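4.2 Segmenting demonstrations around thin structures

The planner described in Section 3 takes as input a sequence of segments, each labeled with the hand that is active and the part of the object it acts on. Producing these segments by hand is slow, so Pomix derives them from the recorded streams: the head view, the two gripper poses, and the two jaw widths. This section covers how the segmenter works, where it fails on wire goods, and what we changed for the second release.

The baseline segmenter is the one shipped with Orkby. It marks a boundary wherever the speed of either gripper drops below a threshold and the jaw width changes within a short window of that drop. For boxes, cups and folded cloth this is enough. The hand slows down, the jaws close, the object moves with the hand, and the three signals agree on where the segment starts. Thresholds were set once, on a development split, and left alone.

Wire objects break the rule in two ways. First, the jaws close almost completely on a thin wire, so the final width is close to the width of an empty closed jaw and cannot be used to tell a grasp from a miss. Second, the demonstrator often slows down well before contact to line up the jaw with a single wire, which puts the speed minimum in the wrong place. The baseline then reports an early boundary, followed by a second one when the jaw closes, and the planner receives a segment with no object attached to it.

We treat the two problems separately. For the speed minimum, we replace the fixed threshold with a change-point test on the relative velocity between the gripper and the nearest object part. A slow approach that keeps closing the distance is no longer a boundary. For the jaw width, we drop the assumption that width alone decides contact and add a term from the head view, computed from the motion of the object mask in the frames after closure. If the mask moves with the gripper, the closure is labeled as a grasp. If it stays still, the closure is held as undecided until the jaw opens again.

The mask term depends on the quality of the object mask, and this is where most of the remaining error comes from. Display racks are the hardest class in our set. They consist mostly of gaps, they are often white, and parts of them lie over a light tabletop while other parts lie over a dark background. 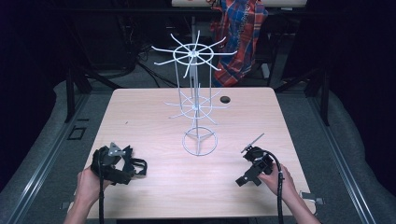 Figure 7. Head view with both hand-held grippers and a white wire display rack. The upper tier overlaps the dark background; the middle tier has low contrast against the tabletop.

A mask network trained on solid objects tends to do one of two things with such input. It either fills the gaps, so that the mask becomes a solid blob that includes table and background, or it keeps only the high-contrast wires and loses the rest. The filled mask is harmful for the motion term, as most of its pixels belong to surfaces that do not move. The sparse mask is less harmful, provided that the part that survives is rigidly connected to the part that is grasped.

For this reason we do not try to recover every wire. The tracker in the second release, which we call Suvine, fits a coarse axis model to whatever wire pixels are available. The model has a vertical axis and a variable number of rings, each with a height and a radius. Spokes are not modeled one by one. The fit is seeded from the base ring where this can be found and from the widest ring otherwise, and is updated at each frame with a robust line-distance cost. Pixels inside the projected gripper outlines are ignored, along with a margin for cables and straps, which would otherwise be taken for wires by the line detector.

The axis model makes rotation about the pole hard to observe. When a ring turns in place, its outline does not change, and only the spoke tips carry information. We therefore add a spoke phase, estimated from the tips of the widest ring alone. The phase is ambiguous up to the spacing between spokes. Within a segment this is resolved by continuity; across a long occlusion it cannot be resolved, and the tracker resets the phase and writes a flag to the log. The planner accepts flagged segments for translation but not for rotation.

Calibration between the head view and the gripper poses is taken from the session file and held fixed. A residual offset in this transform shifts the projected jaw relative to the wire. With solid objects an offset of this kind has little effect on the labels. With wires it can move the jaw from one spoke to its neighbor, so we estimate a small image-plane correction for each session, using only frames in which a closure has already been accepted. The correction is applied in a second pass. We tested running it online and found that early errors were fed back into the label decision, so the online mode is off by default.

4.3 Evaluation

We evaluate on 629 demonstrations containing at least one wire object. Of these, 200 were set aside for testing before any change was made to the segmenter. Reference boundaries were placed by annotators who worked from the head view and the jaw width plot, and who did not see the output of either method. A predicted boundary counts as correct if it falls within 40 frames of a reference boundary with the same hand label. This window is wide compared with the one normally used for solid objects. We chose it to match the disagreement between annotators on slow approaches, where the start of a segment is partly a matter of convention.

Most of the gain over the baseline comes from removing the early boundaries described above. The change-point test accounts for this alone, and does so even with the mask term disabled. Adding the mask term mainly affects closures on a single wire. It reduces the number of misses reported as grasps, and has little effect on the reverse error. Nearly all grasps that are still missed are short ones, in which the jaw opens again before enough frames have passed to decide whether the mask has moved.

Two-handed segments remain weak. When one hand steadies a rack at its base and the other turns an upper tier, the axis stays still and the motion term sees only the phase. If the turning hand hides the tips of the widest ring, both signals are lost and the closure stays undecided until release. We considered using the pose of the turning gripper as a substitute for the phase, but this presumes the grasp that the term is meant to verify. Such segments are passed on to manual review.

Run time is dominated by the mask network. The axis fit and the change-point test together add little, and both run on a single processor core. The segmenter is called from the Tokarz tooling as a batch step after upload, so latency was not a design target. Log format and configuration keys are unchanged from the December 2021 release, except for the reset flag, which older readers will skip.

4.4 Limits of the axis model

The model assumes one straight pole that is close to vertical at the start of the demonstration. Racks that are lying down at the start are fitted poorly until they are stood up, and racks with an offset or bent pole are not covered. Flexible wire parts that bend under the jaw violate the rigid connection assumed by the motion term; in these cases the mask near the jaw may move while the axis does not, and the two votes conflict. The current rule takes the axis vote. A learned weighting of the two would likely do better, but our test split contains too few such cases to measure the difference, and we leave it out of the release.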